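Folding cell stopped after gripper fault

10 Feb 2024. The garment folding trial at our Ueda workshop was paused for two days. The left gripper kept its grip when the program told it to release, and the arm pulled a shirt across the table.
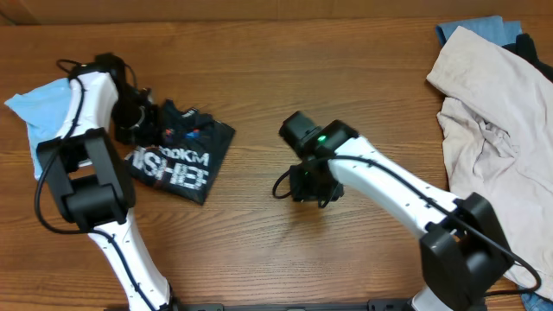
Itsuki Maruyama checked the log and found the fault in the release signal. It came 8 times in 2,245 cycles, always on the left side. Each arm has its own black cable, and it makes a loop before it goes down along the white links. Itsuki believes that the loop on the left pulled at the connector. He has ordered a new one from Oltach.

The stretching step is the bigger worry, as both grippers hold one piece of cloth and a late release puts load on both arms.

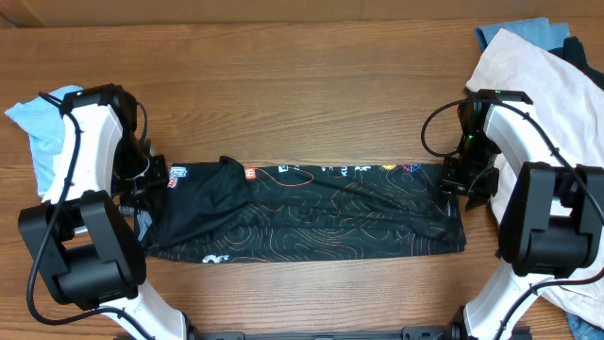
What changes now

Yae Sakamoto has set a lower force limit for two-arm steps. Please keep hands off the table until both arms are parked. Connectors will be inspected every 2,000 cycles.

Recent items
Pedgate trial: notes from December
Oveo sensor training, new dates
How to report a near miss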